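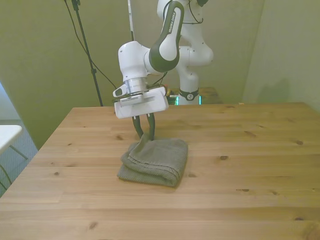
Household Task Trials: Second Progress Report to the Tornton Fund

Print this page
E-mail this page

Submitted Dec 18, 2024, by Touran Heydari, project lead

1. Purpose of the period

The grant asks whether a commercially available arm can carry out ordinary household chores at a standard a paying customer would accept. Work in this period was limited to linens. Dishes and shelf stocking remain scheduled for the final period.

2. Towel handling

The arm now takes hold of a folded terry towel by its top layers and moves it to a stack. Of 120 attempts with a single towel, the arm secured a grip in 119. The remaining attempt was stopped by the operator.

Folding from a flat start is less advanced. Results are acceptable with hand towels and poor with bath towels, where the second fold tends to drift and the corners do not meet. Houshang Kazemi has rewritten the release step, and early results are better. A full fold takes roughly 5 minutes. Staff at the Putby laundry, who reviewed the work with us, regard that as too slow for shop use and tolerable in a home where the machine could run unattended.

We do not consider unattended operation safe at present. An operator was at the stop control for every trial.

3. Mixed laundry

Sorting a mixed pile was attempted and suspended. Thin fabrics cling to one another and the gripper often lifts two items — the software then treats them as one. Abbas Rostami is preparing a revised method.

4. Budget

Spending is within the approved amount. We request permission to move $4000 from travel to replacement gripper fingers and table fixtures. Colin Lockwood has sent the supporting quotations separately.

5. Next steps

Bath towel trials resume in January. Kourosh Shirazi will arrange a second review visit with Putby once those trials are complete.

Print this page
E-mail this page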